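Thursday, September 28, 2023
Kitchen notebook, Girkell test flat - utensil storage and drying
Shares 2 | Comments 43

Purpose of today's entry: settle where the chopsticks and long-handled utensils live between washing and use. Noemi Benedetti raised it again in the Clollemdale review. Her complaint is that anything stored flat in the drawer goes in damp and comes out with a smell. I agree with the complaint. I don't yet agree with her fix, a second rack on the wall, which would need holes.

1. Starting point

Previous arrangement was the Piras drawer tray, closed sides, solid floor. I pulled it this morning and weighed it before and after an overnight stand on the radiator. Results are on the loose sheet taped inside the back cover. The tray holds water in the corners where the molded ribs meet the floor, and the ribs can't be reached with a sponge. Tray withdrawn. Chidubem Akinola wants it for screws and can have it.

2. Upright holder

Moved to an upright holder with open lattice sides, standing on a towel. Points to record:

- Chopsticks go in tip up. The thick end takes the weight and the thin end stays clear of whatever collects at the bottom. This is the reverse of what I do at home.
- Mixed loads lean. A single chopstick next to a heavier handle settles against the wall of the holder and stays there. Two together cross near the rim. Neither matters for drying, but crossed pairs catch on each other when lifted.
- Lift straight up until the lower end clears the rim, then turn. Turning early drags the end along the lattice and the holder walks on the towel.
- The towel should lie flat under the whole base. A fold under one side is enough to tilt it.

Pink holder in use on the blue-gray towel, red chopsticks, one tan handle in with them. Lunch was still in the frying pan on the right burner and the wok had its lid on.

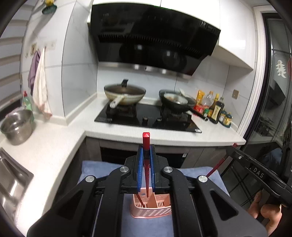
3. Position on the counter

Three constraints: distance from the sink, distance from the burners, and not blocking the condiments. The condiments to the right of the stove are staying where they are. I moved them in the spring and everyone moved them back within the week.

Near the sink is best for drying but the holder gets splashed every time a pot is rinsed, which defeats the purpose. Near the cooktop it collects grease on the lattice. Grease in the openings is slow to clean and needs a bottle brush. For the present the holder stays on its towel and comes away from the stove before anything is fried.

4. Towels

The towel under the holder is now a consumable. It gets changed daily and is not to be used for hands. Hand towels hang on the hook rail. Please keep the two separate. I found the counter towel balled up on the drainer twice last week and had to discard a day of drying notes as a result.

Quick check on loading: dry towel weight against weight after a full evening's washing-up had drained into it. Towel only, holder removed. The scale was the Ikis bench unit, which reads to a limit of 1,000 g, so a soaked bath towel is out of the question and the kitchen size is the one to use.

5. Cost

Noemi's wall rack was quoted at 1,460 including fitting. The lattice holder was already in the cupboard. I would like to run the holder through to December before anyone drills the wall.

6. Open items

- Base of the holder: check underneath for film at the end of each week. Wash by hand, warm water, ordinary dish soap.
- Long spatulas make it top-heavy. Try them in a separate pot.
- Wooden handles dry slower than the chopsticks. Need a proper comparison, same start time, same towel type.
- Chidubem to find out whether the holder is sold in a wider size.
- Old drawer liner still has to come out. Adhesive is stubborn at the back edge, try heat first.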